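**Ticket 212 -- Sorting bins, Lavley workroom**
Opened: 6 Dec 2021
Status: solved, leaving open until the labels are done
Priority: low (but I care a lot!)

**Problem**

Small stuff keeps ending up in the wrong bin on the sorting table. The capped containers belong on the left, the odds and ends go on the right, and by the end of a session I find a mix of both. I've been putting up with it since June and I'd love to fix it for good, so I'm logging everything I try.

**Setup**

- Plank-top table, the nice striped one, on the gray floor
- Two clear plastic bins from the Skekel shelf, side by side
- No dividers, no labels, no liners

**Log**

**Entry 1: Is it the layout?**

First thought was that the bins were too far apart and things were getting dropped in whichever was closer. I pushed them together in the middle of the table and went through a round with the small containers on the left. White caps are a real gift for this job -- you can spot them against the wood through the floor of the bin from across the room.

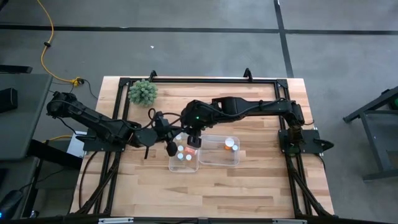 **Entry 2: Is it the bins?**

Partly, yes! I had been treating them as a matching pair and they aren't. The left one is a bit taller and has a long oval handle opening in the end wall. The other has a rim that scoops down along its long side. I must have picked these up and put them down 10 times without seeing it.

Why it matters: if you come at the table from the scooped side, your hand goes over the low part of the rim every time, whatever you're holding. I tried it with my eyes half closed and went for the low side again and again. Such a satisfying thing to find.

Tried swapping the bins left for right. Worse. Swapped them back.

**Entry 3: Blocks test**

Took the containers out of it and used blocks, which are easier to tell apart from the side. The rule was simple: stand them up, don't lay them flat, and check from table height before moving on. Checking from low down is my favorite discovery of this whole ticket. The walls are a little frosted, so colors go soft, but a yellow-orange block standing next to a dark maroon one reads perfectly well through the front.
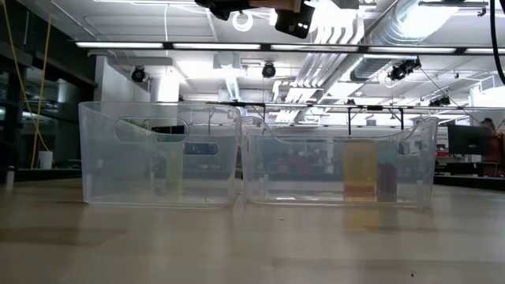
*Table-height check, bins nearly touching. Yellow-orange and maroon blocks in the right bin, pale yellow one in the left.*

The pale yellow is harder to pick out than the others. I'd use a stronger color for the left side next time.

**Entry 4: Lid idea (dropped)**

Tried a loose Plollomness lid over the left bin between rounds. It kept things out, sure, but it also kept *me* out. Took it off after two rounds.

**What fixed it**

1. Keep the bins side by side, scooped one on the right.
2. Fill from the near edge of the table, one bin at a time.
3. Stand tall things upright.
4. Crouch and look through the front before calling it done.

Went through around 4 full rounds this way and every piece stayed where it belonged. I'm thrilled with that.

**Still to do**

- Labels for the end walls. Lemieux has the wide white tape, need to ask for a roll.
- Find a true matching pair on the Skekel shelf, if there is one. Would like to rerun entry 3 with equal rims to see how much of this was the scoop.
- Put the lid back where it came from.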